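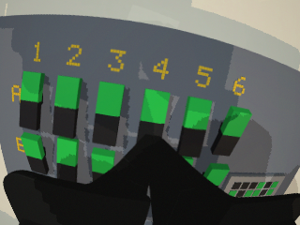
Two arms will do for the first year, Drita Matić told the budget meeting at Sunstead on Sunday, and the other two can wait until the switch panel work is proven in simulation.

The plan had been for four. Rendgate quoted for the lot, grippers included, but the price only holds until March - and the spare fingers were left off, which nobody spotted till late. They've been added now.

Simulated trials stand at 247 runs on the rocker switches. Target is 1334 before any order gets signed. Dong-geon Kang wants the training days costed seperately. Fair enough.

Revised quote due from Rendgate next week. Service contract still to be agreed.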